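Research > Manipulation > Household Tasks
Filed under: Papers, full text
Print this page | E-mail this page

4.2 Table setting in furnished rooms

The table setting task was run in the Zurnavska apartment, which Drevari leases for long trials. Each trial asks the robot to lay one place with a bowl, a cup, a plate, a spoon and a fork. The order is left to the policy. Mägi and Pietrzak collected 407 demonstrations by teleoperation, and 45 of these were held out for validation. We did not clear the room between sessions, so the background differs from one recording to the next.

All policies take the head camera view as their main input. Figure 3 shows one such view, with the fork in the right gripper and the other four items on the table.
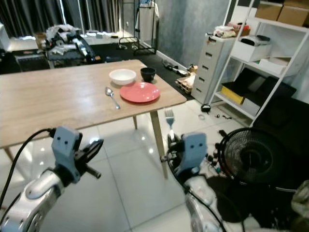
Figure 3. Head camera view during the table setting task.

Flatware was harder than dishes for every policy we trained. A fork held upright has to be turned before it can be laid down, and small errors in the grasp grow during the turn. The baseline, trained on the Mullville data alone, completed 15 of its test trials. Adding the Zurnavska demonstrations raised this to 19 under the same test protocol. Most of the remaining failures came at release, when the handle stayed against one finger and the fork ended up at an angle to the plate.

We also tried the wrist correction step of Yuan (Section 3.4). It helped with the spoon and made little difference for the fork. Trials with the correction step took longer, and we left it out of the runs reported in Section 4.3.

Print this page | E-mail this page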